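Chapter 13
Local Business and Community Giving Programs

After studying this chapter, you should be able to define a community giving program, separate in-kind support from cash support, and set up a basic record of what a drive collects and where it goes.

13.1 Scope of the Chapter

A community giving program is an organized effort in which a business lends its premises, staff time or goods to a charitable purpose. The most common form among small firms is the collection point: a store accepts donated items from the public over a fixed period and passes them to a receiving agency. Holiday food drives, coat drives and school supply drives all follow this pattern.

The chapter treats the collection point as an operating activity with inputs, costs and outputs. Questions of motive are left to Chapter 18.

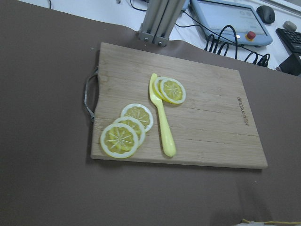

13.2 Cash and In-Kind Support

Cash support is a transfer of money. In-kind support is a transfer of anything else, including goods, floor space, printing and labor. A business that hosts a collection point gives mainly in-kind support, even when the donated goods come entirely from customers.

The two forms are recorded differently. Cash is entered at face value. Goods are entered at fair value on the date received, and the method used to estimate that value should be written down at the start of the drive. Floor space is often left out of the record altogether, which understates the cost to the host.

Consider the town of Rondale, where a shipping and copy store, Ovby, hosted a household goods drive in December. The receiving agency was the Lasodton Family Center. Ovby provided a counter, shelf space and printed flyers. It gave no cash. Under the definitions above, the full contribution of the store was in-kind.
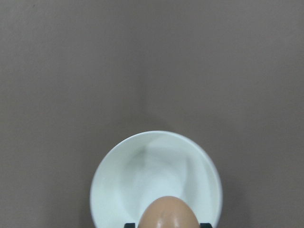
KEY TERMS
Collection point – a site where donated items are accepted from the public.
Receiving agency – the organization that takes final custody of the items.
Host – the business that provides the site.
Custody transfer – the moment at which responsibility passes from host to agency.

13.3 The Drive Period

The length of a drive affects both volume and cost. A short period concentrates donations and limits the time that goods occupy retail space. A long period reaches more customers but raises handling costs. The Rondale drive ran for 18 days, with pickups scheduled at 4:30 p.m. so that they fell between the afternoon and evening peaks.

Donations do not arrive evenly. Most drives show a small rise at the opening, a flat middle and a sharp rise near the close.

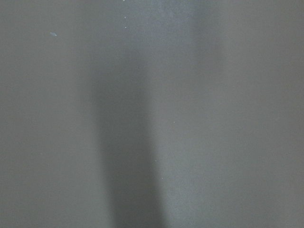 A host that schedules equal pickups across the period will therefore have idle pickups in the middle and a storage shortage at the end. Ovby held one pickup in the first week and moved the remaining ones toward the close – a change agreed with the agency before the flyers were printed.

13.4 Partner Businesses

A host may share the work with a second firm. In Rondale, Nakamura Hardware lent the cartons and a hand truck and accepted overflow. The final log listed 28 cartons, each with a number, a date and the initials of the person who closed it. When two firms take part, a single log should be kept, and custody transfer should be signed once, at the last site.

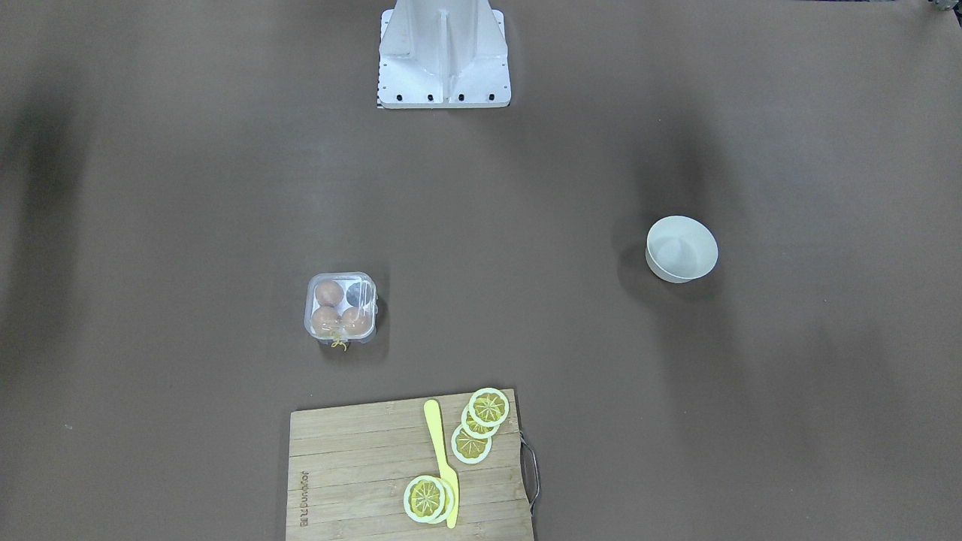
13.5 Common Record Errors

Three errors account for most disputes between hosts and agencies. Items may be logged by the host at drop-off and again by the partner on overflow, producing a double count. Items unfit for use may be discarded without an entry. Goods bought by staff with store funds may be entered as public donations, although they belong under the contribution of the host.

Each error can be found by comparing the log with the signed transfer sheet. Section 13.6 sets out the procedure.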